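Filed under: Bench Notes / Fermentation

Friday, November

Tomato seed saving, second batch. Writing this up while it's still fresh and my hands still smell like the bucket.

The Medrano seeds are out of their jars and spread on coffee filters. I'm so pleased with these! Last season I just scraped the seeds onto a paper towel and let them dry stuck there (gel and all), and germination was patchy. Fermenting them first makes such a nicer seed - pale, fuzzy, clean, and they don't glue themselves together into one big raft.

Method, so Leopoldo can repeat it with the Prarko fruit next week: squeeze the pulp into a jar, add a splash of water, cover with cloth, leave on the shelf over the sink. Stir morning and evening. When a white skin forms on top and it smells properly sour, fill the jar with water, swirl, and pour off everything that floats. Good seeds drop. Repeat until the water runs clear, then into the fine sieve.

Two jars went differently and I want to get that down. The jar by the window had its skin a full day ahead of the other one. Same fruit, same jars, same cloth. It must be the warmth, though I didn't put a thermometer on either of them, which was silly. I caught the window jar in time, but a few seeds had already started to push out a root tip. Those went in the compost. Next time both jars stay on the shelf.
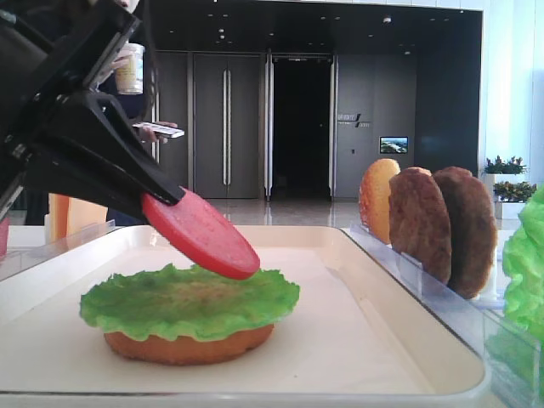

The Trandcombe batch is the one I'm most excited about. It's the big ribbed slicer, all meat and hardly any seed, so it took a whole bowl of fruit to get a decent spoonful. Flavor was wonderful even this late, sweet with a bit of bite behind it. We ate the trimmings with salt, standing up, and I regret nothing. I only kept seed from the plants at the north end of the bed, where the leaves stayed clean longest.

Leopoldo Ochoa thinks we should have bagged the flowers. He's probably right. Tomatoes mostly look after themselves, but those big double blossoms can let a bee in, and the Letix row was right next door. I'll mark the packets "open" and we'll see what comes up. A surprise cross wouldn't break my heart!

Drying: filters on the wire rack, fan on low, stir with a finger whenever I walk past. No oven, no sunny sill. They need to snap when bent before they go in envelopes.

Germination test once they're dry - 15 seeds per variety, damp towel, in a bag on top of the fridge. If 12 come up I'll be happy and we can share them out. Fewer than that and I'll hold the lot back and sow thick.

To do:
- labels, in pencil this time (the marker ran)
- new cloth for the jars
- ask Leopoldo where the small sieve went
- move the Letix jar before it goes over

Contact | Copyright, all rights reserved | Back to top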